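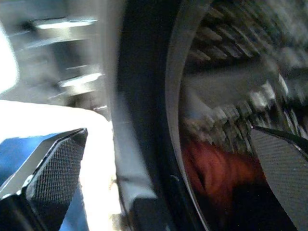
About Bikura

Work > Who we are > About

10 October 2025
By the Bikura office
18 shares | 6 comments

Bikura teaches robot arms to do small jobs by having a person do the job first, through the arm. That is the whole business. We started out doubting that it would work well, and we still doubt a good part of what gets said about it.

The usual pitch goes like this. You show the robot a task a few times, it picks up the idea, and you go home. We have sat through that pitch from several suppliers. What we saw on our own benches was an operator with sore wrists and an arm that closed its fingers a little to the left of where they should have been.

So we keep our claims small. We take on tasks where two fingers have to work close up against something round, dark or awkward, and we record people doing those tasks until we either have enough good runs or have to tell the customer that we don't expect to get there. We send that second letter more often than our sales friends would like.

How we work

There are two ways to show an arm what to do. You can hold it and push it through the motion, or you can drive it from a control handle a few feet away. We use both. Hand guiding is quicker to learn, and people like it. It also puts a human arm in the way of the work, and the motions come out heavier than they need to be. Remote control is cleaner but slow. New operators hate it for the first week and some never stop.

Our remote control setup is called Petis. We built it after giving up on a bought one. It has faults of its own, mainly a lag when the wrist turns quickly, and we list them in the manual.

The view from the wrist is what most of our training runs depend on, and it is a poor view. Knurled finger pads fill the corners, a white surface washes out under the lights, and whatever is in the grip area smears as soon as the arm moves. We get asked why we don't throw the blurred parts away. We tried that. The arm then did badly at exactly the moments when it was moving, and we put them back.

What we don't promise

We don't quote success rates on this page. A rate measured on our bench, with our lamps and our parts, says very little about yours. In September we finished a set of 3000 recorded runs for one task and kept 1418 of them. The rest had slips, long pauses or an operator who changed their mind halfway. We would be careful with any firm that says it keeps everything.

We also don't say the robot "understands" the job. It copies, sometimes well. Move the fixture and it may copy badly.

Who we work with

Hollmann makes most of our fixtures and has been patient about late changes. Irnus lends us floor space for the longer jobs - the compressor next door is loud, so please call before noon if you want to hear anything.

Visits are welcome. You can take the handle yourself and try a run. Most visitors drop the part on the first go, and we think an hour of that tells you more than our brochure does. Bring closed shoes.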